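Knee Injections at Gostbridge Joint Clinic: Questions We Get

Do gel injections rebuild cartilage?
No. We have yet to see convincing proof of it, and we'd be wary of any clinic that promises it. Some patients report less pain for a while. Others pay and feel no change.

Is a cortisone shot worth trying?
Sometimes. It can calm a flare for a few weeks. Dr. Oriana Godoy won't give more than 3 a year in the same knee, and she may say no to the first one.

What about "regenerative" packages?
A package sold in sets of 6 before anyone has examined you is a sales plan. Ask what was measured, in whom, and who paid for the study.

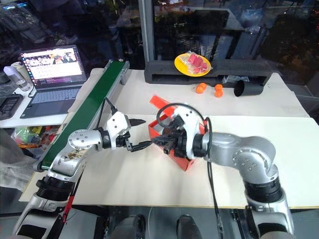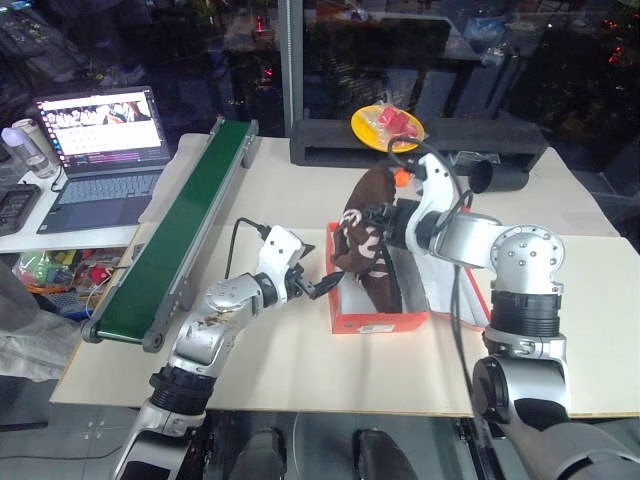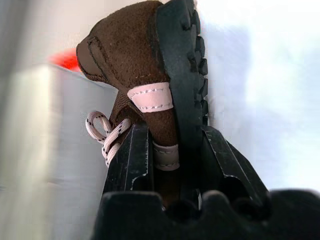
Photos: Abelardo Quezada

My neighbor swears by hers. Doesn't that count?
It counts for your neighbor. Knee pain goes up and down by itself, and people tend to book at the worst point. Many would have felt better by May with or without the needle.

What does it cost?
A gel injection is $446 per knee, visit included. Insurance often refuses it. Call your plan first and get the answer in writing.

Do I need an MRI before I come in?
Usually not. Dr. Alper Özkan starts with an exam and a standing X-ray. Scans of people over 50 find tears that may have nothing to do with the pain.

Can I skip physical therapy?
You can, but we'd ask why. It has better evidence behind it than most of what comes in a syringe.

Who do I call about a bill?
Delia Sosa, front desk, weekday mornings.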